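# Weighing glass on a cheap bench scale

I've been re-reading my notes from February on tare error, and most of the trouble came from the surface under the scale. A black cloth looks tidy and hides spills, but it gives. Every time the cloth is moved I now level the scale again, zero it with the pan bare, and put the 100 g check weight on before any glass goes near it.

The second habit is placement. A beaker set off-centre on a square pan can shift the last digit, so I aim for the middle and let go cleanly. Any contact with the glass ends up in the reading.

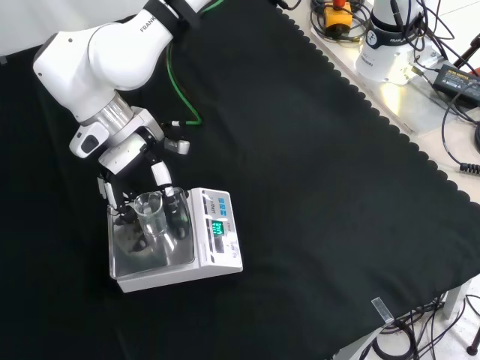
Bonach wrote in to say that centring matters less than draughts, and that a cardboard shield on three sides did more for the last digit than any amount of care with the beaker. Fair point. I tried one from a Wultlow carton and the drift at zero dropped enough that I kept it.

Tall, narrow glass is its own problem. The footprint is small, so a slight bump to the bench tips it, and the weight is low enough that a fingerprint is worth worrying about. I handle tubes with a folded strip of paper and wait nine seconds before writing anything down.
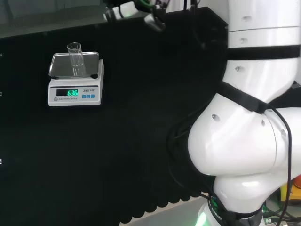

The wait is counted from release, and I write down whatever is showing at the end of it, even if the digit is still moving. Then the tube comes off and I check that the display returns to zero. If it doesn't, the reading gets struck out and I start over - 19 of them went that way in February, most before I had the shield.

Next job is a stone slab to go under the cloth.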